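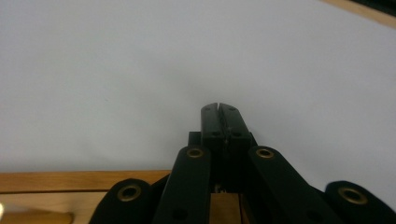 四月，夜里十一点多

Huvon 的新手表今天开卖，群里从早上吵到晚上。我在地铁上看了半场回放，到公司又被同事拉着看了剩下的半场，看完第一个念头是：这东西到底比我手上这块强在哪儿？想了一天，晚上饭也吃了，碗也洗了，还是没想明白，干脆写下来，省得过几天自己又被促销页面说动。

先把价钱记上。标准版三千九百多，页面上写的是 3,956 元，也不知道这个零头怎么算出来的。发布会上讲到价格那一段，台上停了好一会儿，弹幕全在刷“良心”。我看着那两个字有点恍惚。一块表，绝大部分时间用来看几点、看谁发了消息，卖到将近四千，底下的人在喊良心。当然也有可能是我落伍了，去年换洗衣机的时候我也是这个反应。

屏幕是他们讲得最久的部分。峰值亮度 2,000 尼特，大屏幕上打了一个巨大的数字，配一段沙漠里跑步的短片，太阳晒得人睁不开眼，手腕一抬，字清清楚楚。我不去沙漠跑步。我在小区外面那条河边跑，春天到现在一共也没跑几回，还都是下班以后，天已经暗了。现在这块 Lestetti 戴了两年，印象里从来没有哪次是因为看不清屏幕而误了事，倒是有好几次因为屏幕太亮，半夜翻个身把自己晃醒。后来我把抬腕亮屏关了，看时间要按一下侧面的键，习惯了以后也没觉得哪里不方便。

而且“峰值”两个字每次都让我警惕。峰值是多大一块面积，能撑多久，电量低的时候还给不给，发布会上一句没提。详情页我拉到最底下，灰色小字里有一条，说该数值由 Huvon 实验室在特定条件下测得，实际体验因环境而异。特定条件是什么条件，没写。同样的话续航那栏也有，血氧那栏也有，防水那栏也有。我有时候觉得一块表的真实样子全在那几行灰字里，上面那些大字是给不往下拉的人看的。

再说续航。官方说法是典型使用 4 天。“典型使用”我也专门点开看了，里面的这位典型用户每天收一些通知，查看若干次时间，运动不多，不开常亮显示，晚上不开睡眠监测。看到最后一句我笑出来了。整场发布会最动情的一段就是讲睡眠，什么呼吸节律，什么深睡质量评分，灯光都调成蓝色的，结果算续航的时候，这位用户晚上不测睡眠。那他花这个钱是为了什么呢，白天看时间吗？

我对睡眠监测一直有意见，今天顺便写清楚。Lestetti 刚买来那阵我天天看分数。早上醒来本来觉得睡得挺好，一看，分数低，说我深睡不足，于是整个上午都觉得累。反过来也有，夜里做了一晚上乱七八糟的梦，起来头疼，它给我一个很高的分，还放了个小动画恭喜我。有一回我半夜没睡，靠在床头看书，人一动不动，它给我记成了浅睡。从那以后我就不信了。它量的是手腕动没动、心率快不快，然后猜我睡没睡，猜完了给一个看起来很精确的分数。猜没有关系，天气预报也是猜，可是天气预报会说降水概率，它不说，它就给你一个分，还要排个名，说你击败了多少多少用户。睡觉有什么好击败的。

Huvon 这次说换了新算法，还跟一个叫 Orkholm 的睡眠应用合作，两边数据打通，可以生成“个人睡眠画像”。我去应用商店看了 Orkholm 的页面，下载是免费的，画像要订阅，手表送的是试用期，试用期结束自动续费。评论区前排有人问怎么关自动续费，官方回复让他联系客服，他说客服让他在应用里关，应用里找不到入口。底下跟了一长串“同问”。我没再往下翻。现在买硬件就是这样，付完一次钱以为完了，里头还套着一个要按月付的东西，最好用的那部分永远在那个按月付的里面。

中午吃饭的时候跟同事争了几句。同事已经下单了，理由是旧表卡。我问卡在哪儿，他说点开天气要等一下。我说那你看手机呗。他说我抬杠。可能是有点抬杠。但我是真心想知道，等那一下值多少钱。后来他又说，主要是喜欢，看着高兴。这个理由我倒没有话说，喜欢就买，比“效率”“健康管理”那些听起来顺耳得多。我反感的是那种一定要把想买说成需要的劲头，好像不换一块表，心脏就没人管了。

说到心脏。发布会里放了一个用户故事，手表提醒心率异常，去医院查，查出了问题，治好了。故事是好故事，我也愿意相信有这样的事。可是我总要想另外那些人，收到提醒，吓一身汗，请假，挂号，排队，做了一圈检查，什么事没有。这些人不会被请到台上去。我妈就是。前年给她买了个便宜的手环，冬天早上手凉，表带又系得松，动不动报血氧偏低，她紧张得一早上给我打好几个电话。带她去查，指夹式的一夹，好好的。医生看了一眼手环，让她把带子系紧一点，或者干脆别看那一项。她后来就不戴了，现在那个手环在厨房抽屉里，跟皮筋和电池放一块儿。她说还是以前那块石英表好，看时间，别的不吭声。

下午开会走神，在本子上列了列我这两年到底用手表做过什么。看时间，最多。看是谁来的电话，然后决定不接。煮面定时，这个真好用，手上全是水也能设。震动闹钟，早上不吵别人，好用。地铁刷卡，一开始用，后来有一次刷不上，后面的人一直叹气，我就改回手机了。跑步记路线，用过，但跑完从来没有看过第二遍。支付，试过一次，在便利店把手腕翻过去对着扫码枪，姿势别扭得像在给人把脉。语音助手，零。表盘商店，逛过，换了一圈又换回自带的那个。第三方应用，装过一个记喝水的，它每天提醒我喝水，我每天点掉，后来删了。

所以算下来我用的那几样，手表一出厂就有，而且哪个牌子都有。新的这块在这几样上能给我什么？面条又不会熟得更快。

倒是有一件事 Lestetti 确实不行了，就是电池。刚买的时候两三天一充，现在早上满电出门，晚上到家已经变红。冬天更差，有一次下午就自己关了，我还以为是静音，等看手机才发现漏了好几条消息。所以今天下班绕到 Makris 商场那边，一是想看看真机，二是问问旧表能不能换电池。

先写真机。Huvon 的柜台在一层电梯旁边，人挺多，样机用绳子拴在台子上。我等了一会儿才摸到。第一感觉是轻，这点要承认，比我手上的轻了不少，边上也薄。转表冠的手感也好，一格一格的，咔咔响得很清楚。屏幕在店里那种灯下当然漂亮，什么屏幕在那种灯下都漂亮。滑动很顺，但是样机里什么都没有，没有同步一堆消息，没有我那几百条没清的通知，顺是应该的。我那块刚到手的时候也很顺。

店员很热情，一上来就问我平时做什么运动。我说走路。他说走路好，这款走路模式特别专业，可以看步态对称性。我问对称性看了能怎样。他说可以了解自己。我又问那如果不对称呢。他想了想说可以看建议。我问建议是什么，他翻给我看，样机上写的是“请保持良好姿势”。我们俩都看着那行字，沉默了一下，然后他开始给我介绍表带。

表带是另外一笔。盒子里配的是橡胶的，金属的另卖，尼龙的另卖，接口是新的，老接口的带子装不上去。我问为什么换接口，他说为了更稳固。上一代难道不稳固吗，也没听说谁的表走着走着掉了。充电底座也换了，说是更快，跟旧的也不通用。我家里现在抽屉里已经有三个不同的充电底座，长得差不多，都是一个小圆饼拖一根线，每次出差都要拿出来一个一个试哪个吸得上。再来一个，就真的要贴标签了。

我问以旧换新能抵多少。他把我的 Lestetti 接过去看了看，在平板上点了几下，报了一个数。那个数我不想写，写了生气。两年前买它的时候排场也很大，也是“重新定义”，也是“腕上健康中心”，现在抵的钱也就够吃顿火锅，还不能点太多肉。我说那我不换。他说先生可以再考虑，活动到月底。每次都到月底。

然后去三层找 Lestetti 的服务点。去年还在扶梯口，今天转了一圈没找着，问了保洁才知道挪到里面去了，挨着卖拉杆箱的。柜台只开了一个窗口，前面排着人，我拿了号坐着等，旁边一个小孩在反复开关一只拉杆箱的拉杆。等到我，我说想换电池。对方先查了序列号，然后告诉我过保了，过保没有单独换电池的服务，只有“整机置换”，就是加钱给你一块翻新的。加的钱差不多是新表的一半。

我说我只想换个电池。她说手表结构是一体密封的，拆开就没法保证防水。我说我不要防水，我洗碗都摘。她说那也没办法，系统里没有这个选项。语气很客气，我也知道不是她定的。我问那外面的店能不能换，她压低声音说有人换过，但是换了以后官方就不再受理了。可你们现在也没受理啊。这句我没说出口，拿着表走了。

回来的路上我就一直想这个“系统里没有这个选项”。屏幕没坏，按键没坏，走时也准，震动也还有劲，就因为里面那一小块电池老了，整只表就算到头了。发布会上讲环保讲了很久，包装盒不用塑料，表壳用了回收铝，背景放鲸鱼和森林。我是很愿意为环保掏钱的，可如果电池能换，我这块就可以再用两年，少造一只新的，这个账怎么算都比纸盒子划算。偏偏这个没人上台讲。Huvon 那块能不能换电池，我在柜台也问了，店员说有关怀计划，要另外买，买了以后电池健康低于某个标准可以免费换。低于多少，他说以页面为准。我刚才去页面查了，页面说以检测结果为准。

晚上又看了一圈评测。都是今天解禁的，标题一个比一个激动，点进去顺序都差不多：开箱，外观，屏幕，健康，续航，总结。拿到手才几天，续航那段就敢写“长期使用无压力”。有一篇说戴了以后整个人的作息都变好了，往下翻，末尾一行小字，样品由厂商提供。我不是说拿了样品就一定说瞎话，大家都要吃饭，而且好些毛病头一个星期确实看不出来。我关心的问题，用一年以后电池怎么样，系统更新几次以后还顺不顺，表带断了能不能买到，这些要到明年才有人能答，到那时候评测的人早就在写下一代了。

我于是去翻上一代的帖子，这个办法我觉得比看评测管用。搜的是“用了一年”，出来的东西就实在多了。有人说表冠进了汗之后转着发涩，拿清水冲一冲能好一阵。有人说更新完以后心率曲线断断续续，退不回旧版本。有人抱怨表带的小卡扣断了，单卖缺货，只能买整条。也有人说戴得好好的，啥毛病没有，下面立刻有人问他是不是水军，他回了一张磕得全是坑的表壳，大家才放过他。这代会不会还这样不好说，但换汤不换药的可能性不小，毕竟传感器那一页我对照着看，除了名字后面多了个字母，写的内容跟上一代几乎一样。

有一个功能我承认动了一下心，就是离线地图。我方向感差，出差到陌生地方，从地铁口出来经常要举着手机原地转圈。要是手腕上震一下告诉我左转，挺好。可是再看说明，离线地图要先在手机上下载区域，按城市下，传到手表要连着充电，传输时间“视区域大小而定”。我太了解自己了，出发前一晚连袜子都能忘，哪会记得提前下地图。最后肯定还是站在出口举手机。这个功能是给一个比我有条理的人做的，这个人大概率也不迷路。

还有那个所谓的智能摘要，手机上来的长消息，手表帮你缩成一句。现场演示是朋友约饭，一大段，缩成“晚上七点聚餐”，全场鼓掌。我就想，要是把我们部门群的消息交给它缩，缩错一次是谁的责任。前阵子手机上那个类似的功能，把“材料不用交了，改下周”缩成“材料下周交”，我老老实实赶了一晚上。那之后凡是替我看消息的东西我都关掉了。

写到这里看了一眼表，红的，又快没电了。刚才起身去充，底座没吸住，歪着，要是没多看一眼，明早起来就是一块黑屏。底座用久了中间那个触点有点脏，拿棉签擦了擦，好了一点。明天路过楼下那家修表的摊子，去问问他敢不敢拆这种。上次给我妈的石英表换电池，他当着面掀开后盖，一分钟不到就换完，还顺手拿气吹吹了吹灰。这种密封的估计他要摇头，不过问一句又不花钱。

网上也看到卖拆机套件的，一片电池加一把小撬棒加一圈胶，便宜得让人不放心。评论里有人换成功了，说要用热风吹软边上的胶，慢慢撬，屏幕排线很短，一使劲就断。也有人就断了，发了一张照片，屏幕和表身分了家，配文“谨慎”。我手笨，前年贴个手机膜都贴进去一根猫毛，家里还没养猫。先放在购物车里，不付款。

Huvon 那个我也放进购物车看了看，想试试结算页到底多少钱。加上关怀计划，加一条能出门穿衬衫时戴的表带，再加一个放公司的充电底座，早就过了刚才那个价。页面上还默认给我勾了一项 Orkholm 的年度会员，字很小，颜色跟背景差不多，我差点没看见。取消勾选的时候弹出来一个框，问我“确定放弃更好的睡眠吗”，两个按钮，一个是“再想想”，一个是“残忍放弃”。我点了残忍放弃，然后把整单也删了。

同事刚才在群里发了物流截图，说明天到。我跟他说到了给我戴一天，我想看看夜里开着睡眠监测、通知全开，到底能撑多久。他说行，但不许洗碗的时候戴。我说它不是防水吗，他没回。

快十二点了，面条没煮，衣服还在洗衣机里。明早闹钟用手机的，表不一定撑得住。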